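NOTAS PARA A FALA – Lavanderia de hotel: onde a roupa de cama se perde
(20 min + perguntas, falar devagar!!)

Abertura. Bom dia, agradecer o convite. Perguntar quem aqui cuida de rouparia. Esperar as mãos.

Caso Prelbridge: hotel de 58 quartos, um só fornecedor, tudo branco. Começaram a separar por cor no ano passado, cada andar com a sua. Contar a história do elevador de serviço só se der tempo.

Números (não ler o slide inteiro): 171 lençóis descartados num ano. Desses, 61 por mancha, o resto rasgo e desgaste. Pausa. Deixar o povo fazer a conta de quanto custa.

Próximo slide, tecido colorido. Desbota mais na água quente, sim. Baixar temperatura, sabão sem alvejante, virar do avesso. Fronha vai junto, toalha NUNCA.

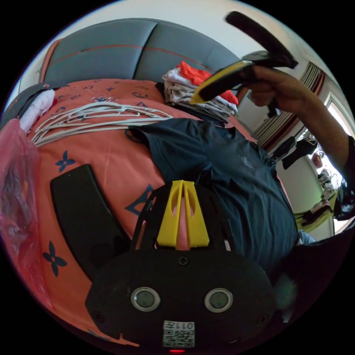
Slide 8: lençol laranja

Cor forte esconde mancha pequena na hora da dobra, então conferir contra a luz. Na Sastico fazem isso antes da calandra, em dupla. Falar do carrinho tb.

Enxoval: quantos jogos por cama? Minha resposta é três, um na cama, um lavando, um descansando na pratelera. Quem trabalha com dois vive apagando incêndio. Vai ter gente discordando, tudo bem, guardar pro final.

Se perguntarem de terceirizar: depende do volume, contrato tem que prever extravio. Não entrar em preço.

Fechar com a planilha de controle, mostar só a primeira aba. Café é às 10h30, não estourar.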